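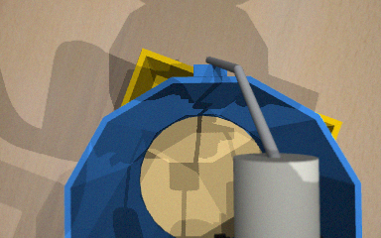 Before anybody presses Run on the club's simulator, please work through this sheet with your partner, one reading and one looking, and swap over halfway so you both get a go. I know it feels slow when you're itching to see the arm move (I was exactly the same on my first project!) but habits made on the screen do follow us to the bench. The Verden exercise is a good one to practise on, with the big blue bowl lying over the yellow square object and the bent grey straw reaching across it, because there are so many edges for an arm to catch and you have to think about each of them before you plan a path.

**Team:** Bunora
**Exercise:** Verden, tabletop layout
**Checked by:** Renu Tyagi
**Read through by:** Vandana Sandhu
**Date:** 12 November 2021

## Before the run

- [x] Right exercise file loaded, and saved under the team's own name
 *Lovely. Do put the run number in the name as well, or you'll be hunting for it come May.*
- [x] Speed limit set to 38 per cent
- [x] Stop key agreed, and both partners have tried it
 *Renu found that the key does nothing when the notes window is on top. Well spotted, and I've added it to the wall sheet.*
- [x] Objects that touch or overlap talked through
 *You wrote "bowl over yellow thing, take care". I'd like a bit more, please. Which one would you move first, and what might come along with it?*
- [ ] Safe height entered for travelling moves
 *Left blank. Measure from the tallest object, not from the tabletop, and remember that a straw counts as part of the cup when you're working out clearance.*
- [x] Shadows switched on
 *Keep them on, even if the older laptops grumble. The arm's shadow across the wood is a handy clue to where it is when the arm itself is out of view.*

## During the run

- [x] One person watching, one person at the keys
- [x] Run limited to 900 steps
- [ ] Contact warnings written down as they come up
 *You noted 4 on the first run and then the column stops. I quite understand, it gets exciting, but a warning you meant to remember is very hard to find again afterwards. Please repeat this part.*
- [x] Pause of 60 seconds between runs to talk over what you saw

## Before moving to the real arm

- [ ] Safe height checked and signed by a second team
 *The Singhal team have offered, and they'd be glad of the same favour in return.*
- [ ] Bench cleared of bags, drinks and sleeves of coats
- [ ] Safety glasses on, long hair tied back
- [ ] Brikance guard closed and latched
 *Give it a gentle tug after it clicks. The latch is older than some of you.*

**Result:** not yet passed for the bench. Two items to put right (safe height and the warnings column), then bring the sheet back to me and we'll go over the last section together. It's a careful piece of work on the whole and I enjoyed reading it. Renu, your drawing of the path on the back is very clear, so please copy it into the team folder before the sheet gets tea on it.

V. Sandhu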